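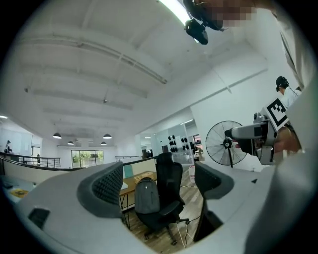

二楼工作室很闷，落地扇应该放在哪里？另外，椅子的轮子会不会伤木地板？

发帖：Huvomitz工作室

大家好，我的中文不是母语，如果有写得不清楚的地方，请告诉我，我会补充。

我们的工作室在一栋房子的楼上，白墙，浅色木地板，天花板也是白色的，有外露的梁。旁边有一条走廊，走廊边是黑色的金属栏杆，从栏杆可以看到楼下。我们搬进来不久，家具还没有全部到齐，现在有几把黑色网布办公椅和一台黑色的落地扇。

第一个问题是空气。早上还可以，到了下午三点以后，房间里变得很闷，人多的时候更明显。我把落地扇放在白墙前面，对着人吹，吹到的人觉得舒服，别的人觉得没有变化。我试过把它开到最大，可是声音也变大，开会的时候听不清别人说话。我量过温度，下午室内是30度，楼下比我们低2度。请问风扇应该对着人，还是对着别的方向？

第二个问题是椅子。椅子是五爪脚，带轮子的。地板不是我们的，是租的，退租的时候房东要检查。已经有同事把背包放在椅子上，再推着椅子走来走去，我看着很担心。要不要买地垫？地垫会不会很难看，或者让人绊倒？

预算不多，不能在墙上打孔。谢谢各位！

Plerkemum

先说风扇。你说楼下比楼上凉，那么风扇不应该只让楼上的热空气转圈。你可以把它搬到靠近栏杆的地方，背对楼下，面向房间，头稍微抬高一点。这样它可以把走廊那边比较凉的空气送进来。如果房间另一头有窗，就把窗打开，让热空气有地方出去。没有窗的话效果会差一些，但是比对着墙边的人吹要好。

请注意电线。走廊上常常有人走，电线不要横在路中间，要沿着墙走，用不留胶的胶带固定。风扇的底座也不要紧靠栏杆，万一被人碰倒，会很危险。

风速开中档就够了，开会的时候用低档。我以前的办公室也是这样的结构，楼上热，楼下凉，我们下午两点就先开风扇，等到大家都觉得闷再开就晚了。

椅子我不太懂，请别人回答。

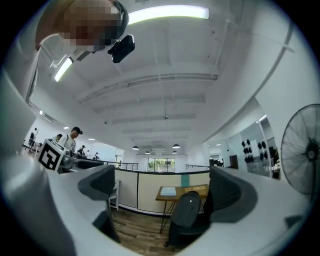 Woldemariam地板维修

我来补充天花板和地板两个部分。

天花板高的房间，热空气先停在上面，所以站在走廊上的人会觉得比楼下的人热。这是正常的现象，不一定是你们的通风坏了。请你看一看天花板上的风口，用一张很薄的纸巾靠近它（请用梯子，并且有人扶着），看纸巾是被吹开还是被吸住，还是完全不动。如果完全不动，请先找物业，不要先花钱买第二台风扇。风口的格栅上有灰的话，用软刷和吸尘器清理就可以。

还有灯。如果白天光线够，可以关掉一部分长条灯。老式荧光灯会发一点热，不过影响比较小，请不要期待关灯以后马上凉快。

下面说椅子。轮子有硬的和软的两种。很多办公椅出厂的时候配的是硬轮，适合地毯，不适合木地板。你用指甲按一下轮子的外圈，如果按不动，就是硬轮，建议换成软的聚氨酯轮。换的方法不难：把椅子倒过来，下面垫一块旧毛巾，用力直着把轮子拔出来，再把新的按进去，听到“咔”的一声就好了。买之前要量插杆的直径，不同的椅子可能不一样。

真正伤地板的常常是轮子下面的小沙子。所以门口要放一块脚垫，每天下班以后扫一次地。轮子里面缠的头发和线，每个月要剪掉一次。

地垫可以买，但是要选硬的、薄的，边缘是斜的。太软的地垫，轮子会陷进去，推起来很累。有些透明的PVC地垫，时间长了会让地板的颜色变得不一样，退租的时候反而麻烦。我自己修地板的时候见过这种情况，一块方形的印子，擦不掉。

背包放在椅子上没有关系，重量不大。只是不要把背带垂到轮子旁边，会卷进去。

如果已经有浅的划痕，先问房东地板表面是漆还是油。如果是油，可以用Oleo那一类的木地板保养油，先在看不见的角落试一小块，等6个小时再看颜色。如果是漆，请不要擦油，没有用，还会变滑。

Huvomitz工作室

谢谢两位，写得非常详细。我今天中午把风扇搬到栏杆旁边了，离栏杆留了一步的距离，电线也贴好了。下午开了30分钟以后，坐在里面的同事说有风了，我自己也觉得好一点。温度还没有量。

轮子我按了，按不动，所以应该是硬的。我先换一把椅子的轮子试试看，如果好用，再换其他的。请问插杆的直径用普通的尺子量可以吗？还是一定要用卡尺？

Woldemariam地板维修

普通的尺子也可以，但是容易看错一毫米。最好把旧轮子拔一个下来，带到店里去比。

木头小屋

直接铺地毯不就完了，又不响又不怕划。

Plerkemum

铺地毯的话，原来的硬轮可以继续用，这一点是对的。但是整个房间都铺要花不少钱，而且楼主说预算不多。只在桌子下面铺一块小的，椅子进出的时候会卡在边上。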